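Pop-up drain

A pop-up drain, also called a pop-up waste or lift-and-turn assembly depending on its form, is a fitting that closes the outlet of a bathroom sink so that the basin will hold water. It replaced the rubber plug and chain in most new homes during the second half of the twentieth century. The term covers both the visible stopper and the parts beneath it, including the flange, the drain body, the tailpiece and, in many models, a linkage to a rod behind the faucet.

Contents
1 Background
2 Parts
3 Types
4 Overflow
5 Materials and finishes
6 Installation
7 Maintenance
8 See also

Background

Early washstands had no drain at all. The bowl was lifted out and emptied by hand. Once basins were plumbed in, the outlet was closed with a tapered plug, at first of metal or ground stone and later of rubber. The plug was cheap and sealed well, but the chain collected soap and broke often, and plugs were easily lost in boarding houses and hotels.

Mechanical stoppers were sold to hotels first. The Zallell company offered a lever-operated waste in its trade catalog and supplied 600 of them to a single hotel in Botilitz, where the maintenance records survive. The plumbing historian Reiko Kobori has used these records to trace how often the early linkages failed. Of 1,281 repair entries she studied, most concerned the pivot seal, which was made of leather and dried out when a room stood unused.

Parts

The flange is the ring that sits in the basin outlet. It is bedded in plumber's putty or a rubber gasket and threads into the drain body below. The drain body passes through the basin and is held from underneath by a locknut and a washer. A tailpiece, usually 1 1/4 inches across in the United States, carries the water down to the trap.

In a linked assembly, a horizontal pivot rod enters the side of the drain body through a ball joint. Its inner end passes under or through the stopper. Its outer end is clipped to a flat strip with a row of holes, known as the clevis, and the clevis is fixed to the lift rod. Pulling the lift rod up pushes the inner end of the pivot rod down and lowers the stopper.

Types

Lift-rod stoppers are worked from behind the faucet and are still common in North America. They are often sold with the faucet as a set.

Push-button stoppers, sometimes called click-clack wastes, have a spring cartridge inside the stopper. One press closes the drain and a second press opens it. They need no linkage, so the space under the sink stays clear.

Lift-and-turn stoppers have a small knob and are held open by a quarter turn. They are more usual in bathtubs.

Grid drains do not close at all. They are found in public restrooms, where a closed sink could be left running.

Overflow

Many basins have an overflow channel, a hollow passage that leads from a hole near the rim to the space around the drain body. A drain used with such a basin must have openings in its side to let this water in. A drain without openings blocks the channel. Vessel sinks often lack an overflow and take the solid type.

Materials and finishes

Drain bodies are made of brass, stainless steel, zinc alloy or plastic. Brass lasts longest but costs more. Plastic bodies do not corrode, though their threads are easily damaged by overtightening. The visible parts are usually plated to match the faucet, with chrome the most widely sold finish.
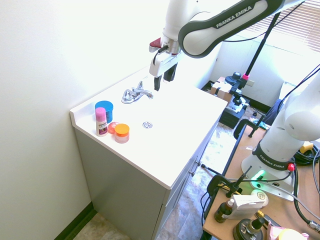
Chrome plating is thin and is laid over a layer of nickel. It stands up well to soap and toothpaste but can pit if bleach or acid cleaners are left on it. Brushed nickel hides water spots better. Painted and powder-coated finishes, including the matte black line sold by Nemis, tend to chip at the edge of the stopper.

Installation

The basin outlet is cleaned and dried before the flange is set. The locknut is tightened by hand and then by a partial turn with a wrench - more than this can crack a china basin. Excess putty is wiped away. Some stone and acrylic surfaces are stained or weakened by oil-based putty, and silicone is used on these instead.

Maintenance

Slow drainage is most often caused by hair caught on the stopper or the pivot rod. Push-button stoppers usually unscrew from above. A linked stopper may have to be freed by loosening the pivot nut under the sink and drawing the rod back. A stopper that will not stay open can often be corrected by moving the clip to another hole in the clevis.

Worn seals are replaced as a set. Ishida and several other makers sell the spring cartridge separately, but cartridges from different makers are seldom interchangeable.

See also

Trap (plumbing)
Tailpiece
Plumber's putty
Vessel sink

This page was last edited on October 25, 2023.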